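Wostside Community Science Room
Minutes of the Programming Meeting, November

Present: Milagros Flores (Chair), Kenji Nakamura, Annelies Frei, Teófilo Tello
Apologies: Édgar Alvarado

5. Kitchen chemistry sessions
Ms Frei reported that the lemon and water activity would be offered to the Privthorpe group. Members agreed that glassware and cutting boards be set out before participants arrive.

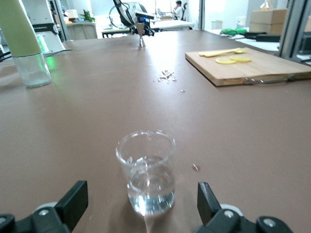
Item 5: beaker of water and lemon slices on the activity table.

Mr Tello asked that tabletops be wiped down between groups. Agreed. Mr Nakamura is to obtain a price for eight replacement beakers.
Action: K. Nakamura

6. Storage
The labelling of cupboards was deferred to the next meeting.

The meeting closed at 8 pm.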